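Kirness Sets Date for Third Blöndal Chapter, "The Salt Door"
New DLC out 7th September on PC and consoles

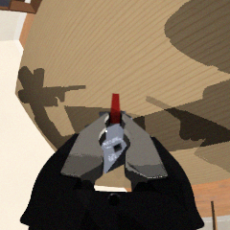 Kirness, the studio behind the open-world RPG Blöndal, today confirmed the third story chapter. The Salt Door picks up right after the siege of Grodasa and runs 3 to 4 hours, more if you chase the side jobs. Playable lead this time is Tiltis, the ferry thief from the main game. New grapple moves, new boss, new ending.

"Players kept asking where Tiltis went after the bridge fell," said Chiamaka Isah, narrative director. "So that's the chapter. It's darker then the first two. Also has a goat."

What's in it:
- Full Grodasa harbor district, day and night
- 144 new items and outfits
- 2 difficulty modes, Story and Flood
- Photo mode update, free for everyone

Music again by Stepan Kovalchuk. Combat design led by Ikechukwu Yusuf.

Season pass owners get it at no extra cost. Everyone else can buy it on its own, price to follow. Needs the base game and the March patch, saves carry over. Pre-load opens the day before launch.

Review codes: limited, first come. Send outlet name and platform to Adaeze Okafor, press desk, Kirness. Screenshots and logo pack availible on request.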